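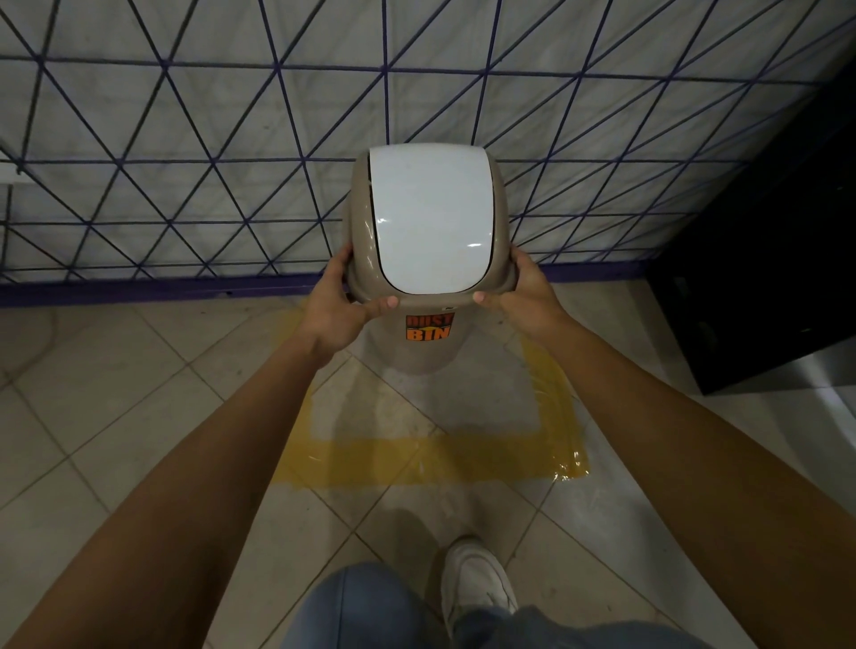 The bin task, seen from the head camera. Lid held over the body, tape square on the floor.

I took the household chores project because I thought it would be the easy one. You wear a camera on your head, you do a chore, the computer learns the chore. My supervisor, Danjuma Effiong, let me say this out loud in our first meeting and then asked how many times I was planning to put a lid on a dustbin. I said 100. He laughed quite a lot.

The final figure for the whole set was 3792 clips, shared between me and Levente Szilágyi, who was doing the modelling half. We'd aimed for 3000 and went past it, mainly in March when we got quick. The project is called Gurnex (the name was already on the shared folder when we joined and we never found out what it stood for), and the idea is that a learning system gets better at handling ordinary objects if it has seen a person do it first, from the person's own point of view.

What we recorded

I'll stick to the bin in this report, as Levente's covers the rest. There were three versions of the task: take the lid off and put it back, lift the whole bin and set it down on its mark, and push the swing flap and let it close. Each clip starts with both hands out of view and ends the same way. That rule came from Levente, who was fed up with trimming the beginnings by hand, and he was right — it made a huge difference when we cut the long recordings into single clips.

The bin itself is a cheap beige plastic one with a white swing lid and a sticker on the front that says DUST BIN. I grew very fond of the sticker! If you can read it, you know the bin is the right way round. We used it as our check for which way the bin was facing, and later on Levente used it to sort clips where I'd put the bin down back to front.

The tape square

We marked the bin's place with yellow tape on the tiles, up against the wall. The first square I made was far too snug, so every attempt at putting the bin down turned into ten seconds of fiddly nudging. Great if you want to teach a machine to nudge. I pulled it up and laid a bigger one, rather badly, and the tape went down with wrinkles in it. I was going to redo it but Danjuma told me to leave it alone, on the grounds that real floors aren't neat either.

The wall gave us more bother than the tape did. It's covered in a pattern of triangles, and Levente's first tracking script loved those triangles. It would happily lock on to a corner of one and ignore the bin completely. We talked about hanging a sheet over it, and I'm glad we didn't, as the second script (he calls it Aliyu, don't ask me) copes with the pattern fine and I think it's sturdier for having had to.

Standing and sitting

For the first 2000 clips I did everything the same way, day after day, without thinking about it. Then we tried the early model on a few clips filmed by Levente, who is a good deal taller than me, and it fell to bits. Of course it did. It had only ever seen the bin from my height, with my arms coming in at my angle.

So we changed the plan. We wrote a list of body positions and shuffled it, and I worked down the list whether I felt like it or not. 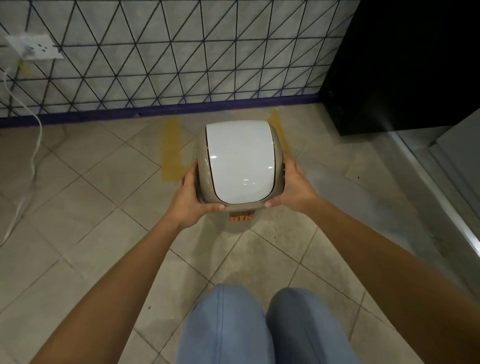
The low positions were harder on the back than I'd expected, and also slower. With your knees close to the work you can't swing your arms about, so you hold things nearer and turn your wrists more. Those clips look quite different from the early ones and I'd happily have recorded more of them if I'd had the time.

Things that went wrong

I lost a whole Sunday to a full memory card. The camera went on showing its little light, I went on lifting the bin, and none of it was saved. After that I checked the card at every tea break.

The labels were messy too. I wrote "lift" for the lid and for the whole bin, which are different tasks, and had to go back through weeks of notes sorting out which I'd meant. Next year's group should agree the words before they pick up the camera.

Where it stands

The clips are on the Breltwood drive with my corrected notes. The flap task still has the fewest usable clips, mostly my fault for letting my hand cover the flap. Levente is training on the full set now and his results will be in his own report.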